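Assembling the Flumier table without losing your mind (or the hardware)

PlavmontPorch
Posted April 9, 2023

Hello again, everybody. Some of you may remember me from the bookshelf saga last July. Well, we finally gave in and bought the Flumier table, the big one, and I spent most of an evening on the dining room rug with the legs lined up like bowling pins. It's a good table and I'm happy with it, but I have thoughts about the bolts. The sheet says to tighten all 16 as you go. I did that, and the last leg would not line up for love or money, so off they all came again.

My other question is about the top. It's a pale cream color, which my wife adores, and I'm already nervous about what a bunch of hungry grandkids will do to it. Does anybody have one that's been lived with for a while?

ehsan_l
Welcome back! Leave every bolt finger-loose until all 4 legs are on, flip it over with a helper, let it settle on a level floor, and only then go around with the key. I did mine in Toledo in a third-floor walkup with my brother-in-law holding the far end and complaining the whole time, and it hasn't wobbled since.
- Ehsan Lashari

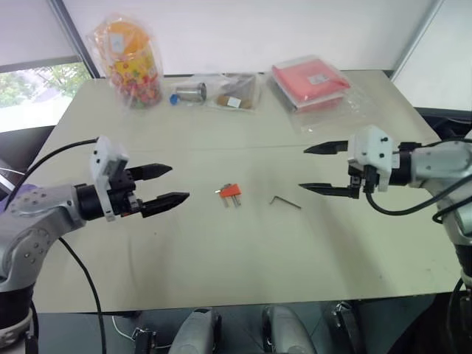

Skjelbred_A
I'd go easy on the "only then" part, Ehsan. On mine I snugged each leg halfway before flipping, and I was glad of it, because a top that size wants to twist when two people lift it and aren't quite in step. And please, keep the hex key afterward! Mine lives in the kitchen drawer with the birthday candles. A dark little key like the one lying there by the orange plug-looking thing is easy enough to spot on a light top, but drop it on a patterned rug and you'll be on your knees until supper. Retighten after a month or so, too.
Arvid

wovura_fan
Sorry, but I disagree with both of you about hand keys. I put my Wovura desk together with a driver on the lowest setting and was done in 5 minutes a leg, coffee included.

Skjelbred_A
And I've repaired two stripped inserts for neighbors who said the very same thing, bless them. Your desk, your choice, of course.

ehsan_l
Arvid's right about the driver, though I still say loose until the flip. As for the top, PlavmontPorch, ours has been through what feels like 1,000 spaghetti dinners. Damp cloth, a drop of dish soap, and don't let tomato sauce sit overnight. It's held up just fine.

PlavmontPorch
Thank you all, this is why I keep coming back here. I'll try halfway-snug first and report on the wobble. The grandkids get placemats either way.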